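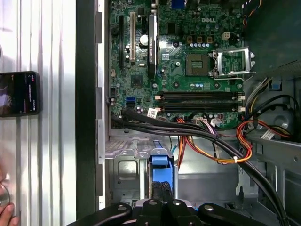
Delleo adds scheduled quiet hours to its Grikonell messaging app

2 min read
85 shares | 2 comments
Print | E-mail

Delleo today released an update to Grikonell, its group messaging app, that lets users set quiet hours for each conversation. The update is free and is rolling out on the web, Android and iOS through August.

Until now, Grikonell users could only mute the whole app or leave a group. With the new setting, a user opens a conversation, taps the group name, selects Quiet hours and picks a start and end time. Messages sent during that period are delivered without a sound or banner and appear in the conversation as usual. Up to 32 conversations can have their own schedule.

Group admins can also set default hours for new members. Members can change or remove the default at any time, and admins do not see which members have done so. 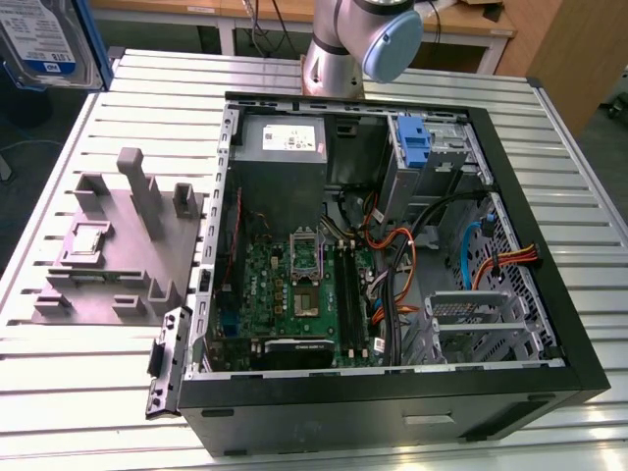

Koubek, a housing association that uses Grikonell for its tenant groups, said in a statement that it had been asking for the setting for two years and that complaints about late-night alerts fell during the test period. It added that it would still like a way to let urgent repair notices through.

Delleo is working on an urgent message option and plans to offer it to paid accounts first. No release date has been set.

The test ran with 3,000 accounts.

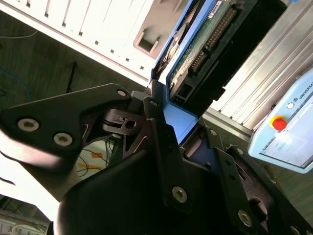

Testers asked most often for separate weekend schedules, and these are included in the release. Quiet hours follow the time zone of the user's phone. On the web, they follow the time zone saved in the account settings.

Users who connect Grikonell to the Rasex calendar service can have quiet hours switch on during events marked as busy. The connection is off by default.

To get the update, install the latest version from the app store, or reload the page on the web. Groups that have already been muted stay muted after the update.

Print | E-mail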